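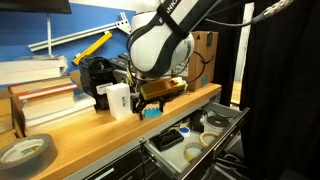
Search minutes
Search

Udwood House, shared workroom group
Minutes of the meeting held Oct 19, 2021

In attendance: Larysa Skoryk (chair), Mpho Msimang, Tarmo Strazds, Danylo Tymoshchuk, Yulan Kong (minutes)

1. Last meeting's minutes
Accepted. Mpho asked that "the counter will be cleared shortly" be left in as written so that people could compare it with item 2.

2. The wooden counter
Larysa proposed again that the butcher-block counter be kept clear at the end of each day. Tarmo asked what "clear" meant this time, as the rule has been passed before and the books are still there in two piles on the left side. Larysa said clear meant books, tape and small items put away. Tarmo said he would believe it when he saw it.

Danylo wanted the duct tape left out, as he would only have to go looking for it. Mpho said one roll left out was how it started. After some back and forth it was agreed that the gray roll goes on the hook by the door. There is no hook by the door. Danylo to put one up.

The blue toy brick was raised by Larysa, who would like small pieces kept in a tub with a lid. Mpho doubted that a tub would change anything but did not object.

The small white box with the barcode label: Tarmo asked whether it was waiting for something or had just been left. Danylo thought it could go on the shelf. Yulan asked that people write their name and a date on boxes before setting them down. Agreed, with Tarmo noting that the same was agreed for the fridge.

3. Books
Larysa has written to the Kobzar reading room, which may take the older volumes. They want a list first. Mpho asked who was going to type up a list of books that, in her view, have not been opened in this room by anyone present. Danylo said he had opened the reddish-brown one. He could not recall the title.

Tarmo's position is that the reading room will take the list, thank us, and take no books. He suggested a box in the entry marked "free" instead. Larysa would like to wait for an answer. Left open until January, and in the meantime the piles are to come off the counter and go into the cupboard under the window. Yulan pointed out that the cupboard is full of folders. Tarmo to look at the folders.

4. Oiling the counter
Two quotes for sanding and oiling. Trindudham want 1628 for the job, with the room out of use while they do it. Netside want 261 but their letter covers oil only and says nothing on sanding, edges, or who moves everything first. Mpho said the cheaper one sounded like a man with a rag. Tarmo said the dearer one sounded like the same man with a van.

Larysa noted that the repair fund stands at 4000 and has to last the year. Danylo felt the wood looked fine to him and asked what problem was being solved. Larysa said it had not been oiled since the counter went in, and she would sooner pay for oil than for a new top. Mpho asked whether we could do it ourselves. Silence was recorded.

Decision: Larysa to ask Netside, in writing, what is and is not included. No money to be spent before the answer is read out at a meeting.

5. Blue wall
Danylo would like to know if the blue is staying. Tarmo finds it too bright. Mpho likes it. Larysa said the paint was chosen by a vote and she was not opening that again. Not discussed further.

6. Any other business
Mpho asked for the sign-out sheet to be moved, as it hangs behind the coats and has two names on it, both of them hers. Agreed.

To do
Danylo: hook for tape
Tarmo: folders in cupboard
Larysa: letter to Netside, reply from Kobzar
Mpho: tub with lid, sign-out sheet
Yulan: labels and a marker for boxes

Next meeting to be set by email.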